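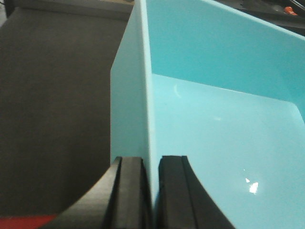
The gripper and the light blue bin, Skernik demo bench.

Visit report: Skernik open day, 6/13/18

We went to Skernik with a shopping list and a budget, and came home with the shopping list. Povilas Lill drove. I had the spreadsheet on my knees and a bag of pretzels on the spreadsheet.

For anyone who missed the December meeting, Conow has money set aside for one arm to move bins between the packing line and the scales. One arm. The quote we had been passing around covered the arm and very little else, and the main purpose of the trip was to find out what "else" costs.

Sign-in was slow, coffee was good. The welcome talk had the word "journey" in it early and often. Then we were let loose on the benches, and I headed straight for the one with a bin on it, bins being our whole business case.

The fingers there are wide black blocks with grooved pads on the inside, and they take a bin by its thin side wall. I liked that. Our own bins have walls like that and lids that never match, so anything that leaves the lid out of it gets a point from me. I asked what a replacement pair of pads costs and was told it depends. I asked what it depends on and was given a brochure.

Halfdan Vestergaard from their applications side was more useful. He went down our quote with a pencil and wrote in what was missing: mounting plate, cables, guarding, a spare set of fingers, and 5 days of somebody's time to set it all up. He also asked how many bins we move per shift. Povilas said 300. I said 388, which is what the log says for our worst day. Halfdan said to plan for 600 and stop arguing, and wrote that down too. I have kept the page.

His other advice was to bring our own bins to a trial before signing anything, including the cracked ones. Skernik does trials for a fee and takes the fee off the price if you buy. Get that in writing, Povilas says, and he's right.

Lunch was sandwiches in the loading bay. We sat with two people from Tutuletti who bought an arm last year and forgot to budget for a table to bolt it to. It lived on its pallet until the next quarter. They were very cheerful about it by now.

Domínguez had a stand in the hallway with used arms, refurbished, up to half off new. Tempting until you read the warranty, a short document. I took a card anyway.

Where this leaves us: the number in the current budget buys an arm in a crate. I'd like to move the order back a quarter, pay for the trial, and put guarding and setup on their own lines where people can see them and complain about them properly. Spare pads too, once somebody tells me what they depend on.

Mileage and parking are on the usual form. The pretzels I paid for myself.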